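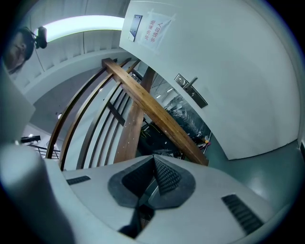

The quote was the easy part, Viera Malý told me, and she wished she had never signed one that fit on a single page. Her shop, Skidside, packs and ships parts for garden machinery. Last June it agreed to buy a sorting arm from a dealer called Flondomik, and the price looked fair. Then the extras began to arrive.

I have read a lot of these quotes over the past year, and they all share a blind spot. They price the arm. They may price the gripper on the end of it. They go quiet on the building. How does the thing get up the stairs? Who widens the door? If the controls have to live in a locked equipment room, who holds the key on a Sunday night when the line stops?

Skidside's answer to the last one was a call-out plan, sold as optional. It turned out to be optional in the way that brakes are. Fingertips were another surprise. The rubber ones wear down, and the dealer's sheet listed them under "consumables" with no price beside the word. Malý now budgets for 300 a year. She had planned for none.

Dealers will tell you the payback is quick. Flondomik's sales deck for its Stadik line promised three months. Malý's own spreadsheet, which counts the training hours and the electrician, says 38. She doesn't think anyone lied to her. The deck assumed a level floor, a trained crew and a machine that runs every shift, and she had a different sort of building.

Would leasing have saved her? Maybe. She looked at a monthly deal on a smaller model, the Tai, and found the same holes in it, spread over more invoices. The lease also left her paying to have the unit hauled out at the end, by a crew the dealer picked.

My advice is dull. Walk the route from the loading dock to the final spot with a tape measure before you talk money. Ask for the cost of year three in writing, parts and labor included. Find a customer who has owned the machine that long and call without the dealer on the line. Malý asked Flondomik for such a customer in the spring. She is still waiting for a name.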